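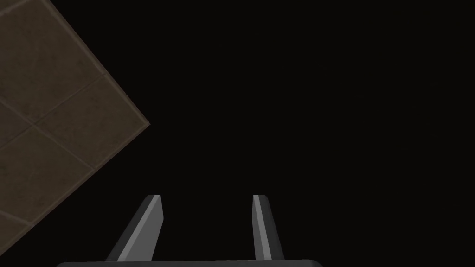 # Vondness Doors Is Moving to Plakitz Street, and We're Bringing 16 New Doors With Us

**For immediate release**

GALTTHORPE, October 1, 2019 - Well, we signed the lease! Vondness Doors, the interior door shop I've run out of a shared garage for longer than I'd like to admit, is moving into the old Ivanyshyn hardware store on Plakitz Street. It's 2,000 square feet with a loading dock, real heat, and a front window that people can look into while they wait for the bus. I've wanted that building since I was buying hinges in it as a teenager (the brass ones were in the third aisle, bottom drawer, and you had to ask for the screws separately).

We make and fit doors for the inside of houses. Bedrooms, closets, pantries, basements, the odd little crooked door under the stairs that nothing from a big store will ever fit. We don't do front doors or garage doors, and I get a phone call asking for one or the other most mornings, so I'm putting it here in writing in the hope that it helps.

## What's new

The big news besides the building is the Galtthorpe line, our first set of standard doors. Up to now everything we've sold has been made to order, and that's lovely if you have the time and the budget, but plenty of folks just want a decent solid door that closes with a nice click. There are 16 designs in the line. Every one comes in the common widths, already drilled for a latch, with three hinges instead of two on anything full height. You pick the design, you pick the side it opens from, and we do the rest.

A few of my favorites:

- The Parlor, with one tall panel over one short one. It's a copy of a door we took out of a farmhouse north of town, and it was the first one I drew up for the line.
- The Row, a run of narrow upright panels. It looks great at the end of a hallway and it doesn't mind being painted.
- The Cupboard, a skinny thing for linen closets and broom closets. We argued over this one for months and I'm so glad we kept it in.
- The Half, which is a two-part door like you'd see on a barn, only smoother. Parents of toddlers and owners of large dogs, please come see it.

You can order any of them bare, oiled, or primed. Oiled is what I'd get. The bare ones need a finish before they're hung, top and bottom edges included, and I'm going to keep nagging people over those edges until I retire.

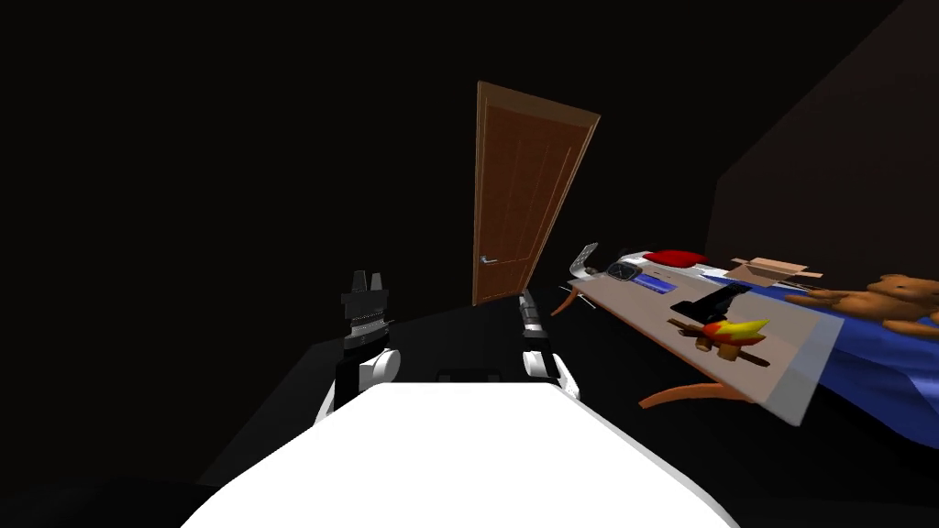

*Dimly lit room, looking toward the doorway at the far end.*

## The old doors are coming too

Some of you know we also keep a stock of salvaged doors. We pull them from houses being torn down or remodeled, and people bring them to us in the back of the truck, sometimes with the knob still attached and a bathrobe still on the hook. Right now there are 47 in the stack. They've all been measured and tagged, and for the first time you'll be able to flip through them like records, on a rack we built along the back wall of the new place. No more climbing over the table saw.

Salvaged doors are sold as they are. We'll trim one to fit your opening, but I want you to know going in that an old door has opinions. It may have been planed crooked in the fifties to match a crooked floor. It may have six coats of paint with something nasty in the bottom coat, so please don't go at it with a sander in your kitchen. We keep test swabs at the counter and we're happy to show you how they work.

If you have doors to get rid of, call before you load up. We can always use five-panel doors and anything tall. We can't use hollow ones, sorry, no matter how good the shape.

## Fitting, measuring, and all that

We'll still come out and measure for you, and it's still free inside the town limits. The number one mistake I see is people measuring the old door and ordering the new one to match. Measure the opening! Do it in three places across and on both sides going down, write all of it on one piece of paper, and take a picture of the paper. Then check which way the door swings by standing on the side where you can see the hinges. If the hinges are on your left, write "left" and we'll know what you mean.

Also, think about the floor before you order. If you're putting down new carpet or tile this year, do that first or at least tell us how thick it's going to be. I've gone back to the same house twice to shave the same door, and I enjoyed the coffee, but it's a silly way to spend an afternoon.

Fitting runs on a flat price per door, with hardware extra. We carry knobs and levers now in black, brass, and silver tones. Levers are easier on sore hands, and they're the thing I'd suggest for any room you walk into carrying laundry. 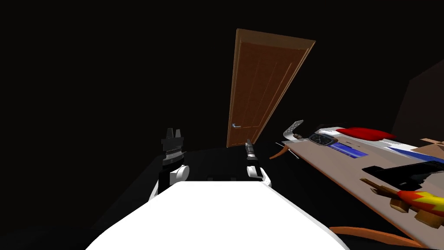

*Warm brown wood door with recessed vertical panels and a small silver lever handle.*

## Keeping the Ivanyshyn name on the wall

I've had more questions on this than on anything we sell, so let me settle it. The painted Ivanyshyn sign on the side of the building is staying up. We're cleaning it and touching up nothing. Our own sign will go over the front door, and it's smaller. The old wooden drawers are staying as well, the whole wall of them, and so is the bell. We did take out the drop ceiling, and there was pressed tin above it in far better shape than we expected - a few rusty spots near the chimney, but that's it.

The floor was another story. The boards by the front window had gone soft, and we had to replace a good-sized patch. We used planks from the upstairs storeroom so the color would match, and it nearly does. The landlord has been patient with us through all of this, and so have the folks at the bakery next door, who've put up with the noise and fed us anyway.

## When we open

The workshop in back is already running, so orders placed now are being built on Plakitz Street. The showroom opens to the public in December. I'm not giving an exact day until the inspector has been through, and you'll find it on our door and in the window of the bakery once I have it.

Anybody who orders from the Galtthorpe line before the showroom opens gets 20 percent off the doors. That doesn't cover hardware or fitting, and it doesn't cover the salvaged stock, which is priced pretty low to begin with. Custom orders already on the books keep the price you were quoted, and they'll be finished ahead of anything new. If you're waiting on one from us, you haven't been forgotten, and the move has cost you a little time at most. Call me if you're worried.

Once we're settled I'd like to start a monthly evening class on hanging your own door. It'd be a small group, one door each, bring your own chisel if you have one you like. There's a sign-up sheet at the counter, and I'll post dates when I have enough names to make it worth turning the heat on.

## About Vondness Doors

Vondness Doors makes, restores, and fits interior doors for homes in and near Galtthorpe. We work mostly in pine, oak, and poplar, and we keep a changing stock of salvaged doors and old hardware.

**Press and customer questions:** Stop by the workshop entrance behind the old Ivanyshyn store on Plakitz Street, or leave a message on the shop phone. If you're writing a story and want to see the tin ceiling, come in the morning, when the light's good and the saws are off.

###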